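Where the Controllers Go: Shared Game Equipment in the Flandstead Common Room

Student project report, second-year Product and Interior Studies
Group: Mitra Taheri, Yhon Correa, Honeylyn Ambrosio
Supervisor: Costel Shehu

1. Background

The common room at Flandstead has one television, one console and a wooden table that everybody uses for everything. People eat on it, do homework on it and leave the game controllers on it. Our project looked at how the controllers are put down between games and whether a simple change to the table area would keep them from being dropped or misplaced.

We chose this subject after the residents' meeting in January, where missing controllers came up again. The house owns 4 controllers. At the time of the meeting 2 of them had damage from falls, mostly loose thumbsticks, and one had spent several days inside the sofa.

2. Method

We interviewed 19 residents. The interviews were short and took place in the common room in the evening, usually after 7 p.m. Mitra wrote the questions and Yhon did most of the interviews. Honeylyn kept the log sheet, which had a line for each time somebody finished playing and a space for where the controller ended up.

We did not tell residents where to put anything during the first stage. In the second stage we tried 3 arrangements, each for the same length of time:

Arrangement A: an open tray on the table.
Arrangement B: a wall hook next to the television.
Arrangement C: a strip of felt along the back of the table, with no edges or container.

The tray was a spare from the Undow kitchen shop. The hooks were bent from steel rod in the workshop, and Yupin Phuthong, the workshop technician, checked them before we put them up. The felt was an offcut.

3. Results

In the first stage the table was by far the most common place to leave a controller. The sofa arm came second and the floor third. When we asked people why they used the table, most said it was the first flat thing they could reach. Several also said they put a controller down near the edge so they could find it without looking while they watched the screen.

Arrangement A worked for the first few evenings. Then the tray filled up with keys, pens and a phone charger, and the controllers went back to the bare wood beside it.

Arrangement B was hardly used. The hooks were on the far side of the room from the seats, and residents said they didn't want to get up in the middle of a conversation. One person hung a jacket there.

Arrangement C was used the most. Nobody had to lift anything over a rim or walk anywhere, and the felt did not look like a place for keys. It also stopped the sliding that happens when somebody bumps the table leg. Two residents complained that crumbs stuck to it - a fair point, and we had to brush it off more often than we expected.

4. Problems with the study

The log sheet was not always filled in. On busy evenings Honeylyn was sometimes playing too, and those lines were written from memory afterward. The order of the arrangements may also have affected the result. By the time we got to the felt, people knew what the project was about.

We did not test charging. Costel suggested a combined stand and charger, but the only outlet is behind the television and an extension cord across the floor was not allowed.

5. Recommendation

We recommend a felt strip fixed along the back of the table, away from the side where people walk past. It should be removable for cleaning. The tray can stay in the room for keys and pens. The hooks have been taken down and the holes filled. 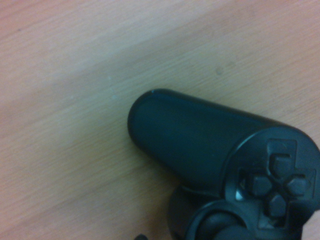
Should the felt strip be glued to the table?

Double-sided tape is better, so the strip can be lifted off and cleaned when crumbs build up.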